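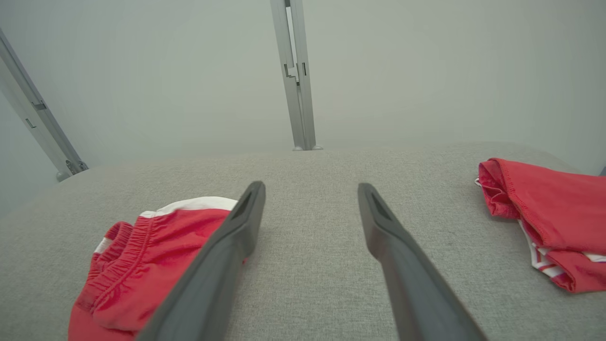
Séverine Besson objects that a fireball recorded from only two stations should not be assigned a pre-atmospheric orbit at all, because the plane intersection is poorly conditioned whenever the trail runs close to the line joining the cameras. The objection holds for part of our sample, and we treat it before turning to the orbits themselves.

Figure 4. Two dark gray gripper fingers with a light gray woven surface beneath.

The July campaign yielded eight fireballs seen from both Brondau and Surkden. For each event we computed the convergence angle between the two observing planes. Four events have large angles and give stable radiants under every weighting scheme we tried. Two more have intermediate angles; their radiants move slightly when the lowest part of the trail is removed, but the orbital elements stay inside the formal errors. The remaining two have small angles. In these cases the geometric solution is dominated by the astrometric residuals of the Surkden camera, which has the poorer plate constants near the horizon.

For the two weak cases, Dwayne Okafor suggested replacing plane intersection with a line-of-sight fit that includes the timing of the shutter breaks. This adds a constraint along the trail and does not depend on the convergence angle in the same way. We adopted the suggestion. The radiant of the first event shifted toward the ecliptic and its entry speed dropped, which changed the orbit from weakly hyperbolic to bound. The second event did not converge — the shutter breaks are blended in the brightest part of the trail — and we exclude it from the orbital analysis while keeping it in the flux estimate.

Errors in entry speed matter more than errors in radiant position for the question asked here. The semimajor axis grows rapidly as the heliocentric speed nears the parabolic limit, so a small bias in deceleration can produce an apparent interstellar body. We therefore fitted deceleration separately for each station and compared the results. Where the two fits disagreed by more than their combined errors, the larger error was carried through to the orbit. No event in the reduced sample is hyperbolic once this is done.

The same procedure was applied to the archived Lương plates, with clock corrections taken from the station log.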